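Noradstead +5 and the 65 total: who's on it? 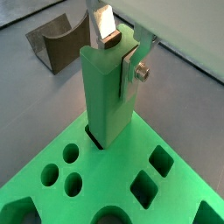 santoso_sharp
Taking Noradstead plus the five at home. Ceka has covered once since November and the market still prices them like champs. My whole betting system is a green block going in a square hole, and this line is the square hole. Under 65 as well, small.

wulan.nair
You said the same about Nesatska last month and they lost by 20. Noradstead can't rebound. Ceka minus the points for me.

santoso_sharp
Nesatska had two starters out. Different game.

halfcourt_hank
Bad number now anyway. It opened at 7 – you're buying the leftovers.

wulan.nair
He always buys the leftovers. Over 65 is the better play, both benches shoot early in the clock.

santoso_sharp
Both benches shoot early and miss. Have you watched Ceka's second unit?

halfcourt_hank
Passing on the side, with Wulan on the over. One unit.

santoso_sharp
Fine, more under for me. Posted 8 Mar 2021 so you can all quote it back at me.

wulan.nair
Already bookmarked.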